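Kanero trial links grasp failures to the table edge, not to clutter

Research news | Manipulation 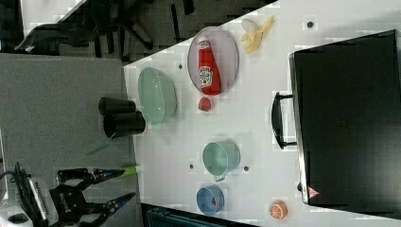 A two-finger gripper beside the tabletop, with tableware, a ketchup bottle and a green marker among the objects.

A study from the robotics group at Kanero reports that a simple change in how recorded demonstrations are weighted can raise the success rate of a learned pick-and-place policy near the boundary of a work surface. The method, called Anozie weighting in the group's report, needs no extra sensors and leaves the network unchanged. It was tested on household objects with a single arm and a parallel set of runs on a second arm of the same model at the Billmont site.

The work was released on Friday, June 16, 2023, as a technical report with the training code. Ifeanyi Fashola is the lead author.

Policies trained from demonstrations tend to do well where the demonstrations are dense. On a tabletop, that usually means the middle. Human operators set objects down where they are easy to reach and easy to see, and they avoid the last few inches before the edge. The resulting data set holds few examples of an approach in which one finger of the gripper has to pass outside the surface, and few in which the object is partly over it. A policy trained on such data will often stop short, close early, or push the object off.

The Kanero group first measured how large the effect was. It collected 1,109 demonstrations by teleoperation. After removing runs with dropped video or a missing gripper signal, 1,064 were kept. Each was labeled with the distance from the grasp point to the nearest edge and with the number of other objects on the table at the start. The labels were computed from the wrist pose and a one-time calibration of the table corners, and then checked by hand on a subset.

Of the kept demonstrations, 134 had a grasp point in the outer band, which the report defines as the strip within one finger length of the edge. The authors had expected clutter to be the stronger predictor of failure. In the baseline policy it was the weaker of the two. Failures rose slightly with the number of neighboring objects and sharply inside the outer band, and the band effect remained when clutter was held constant.

Anozie weighting works at the sampling stage. Each demonstration is split into short segments, and each segment receives a weight based on how rare its gripper position is relative to the surface boundary. Segments near the edge are drawn more often during training. The weight is capped, so that a single unusual run cannot dominate a batch, and it decays over the course of training until sampling is uniform again. The report gives the cap and the decay schedule as the only two settings that need tuning.

The decay matters. In an ablation with constant weights, performance in the outer band improved early and then fell, and the arm began to make wide, curved approaches to objects in the middle of the table, as if each of them were at an edge. With the decay in place these detours did not appear. The authors suggest that the early phase fixes the features the network uses to locate the boundary, and that the later uniform phase restores the ordinary distribution of motions. They note that this reading was not tested directly.

Evaluation used objects that differ in shape and stiffness, including plates, bowls, mugs, bottles, markers and pieces of toy food. Thin objects were the hardest group. A marker near the edge leaves little room for the lower finger, and a small error in height either misses the object or presses the fingertip into the table. Bowls were easier to grasp and failed mostly at release, when the rim caught on a finger.

Every condition was trained with 5 random seeds. The weighted policy did better than the baseline in the outer band for all of them, and the two were level in the center of the table within the spread between seeds. The report prints the full results for each seed and each object class in an appendix, together with the runs that were stopped by the operator.

A second comparison looked at simply collecting more data at the edge. The group recorded an additional set of edge demonstrations and trained the unweighted baseline on the combined data. This also helped – more than weighting did for thin objects, less for bowls and mugs. Using both together gave the best result of the four conditions. Fashola's team recommends weighting as a first step for groups that already hold a large data set and cannot easily return to the original setup.

Several limits are listed. The table corners must be known, which rules out the method as described for round tables and for surfaces that move. The camera positions were fixed for all runs. Glossy surfaces caused errors in the automatic check of the calibration, and those cases were corrected manually. The report does not cover objects that have already fallen to the floor, and the policy makes no attempt to recover them. Runs in which an object left the table were counted as failures regardless of what the arm did next.

The arms at both sites ran the same control software, and the policy was not retrained for Billmont. Results there were somewhat lower in every condition, with the same ordering. The authors attribute part of the gap to lighting and part to wear in the finger joints of the Billmont gripper, which had more play at the tips.

Fingertips for the trial were made by Cleltex, which also supplied the dimensions used to define the outer band. The company had no part in the analysis, according to the report's disclosure statement.

The group plans to extend the method to shelves and open drawers, where the boundary is a wall or a lip instead of a drop. Data collection for shelves is due to start in September. The segment labels for the current data set will be released separately once the hand checks are finished – the training code can already be run without them, using the corner calibration file included in the archive.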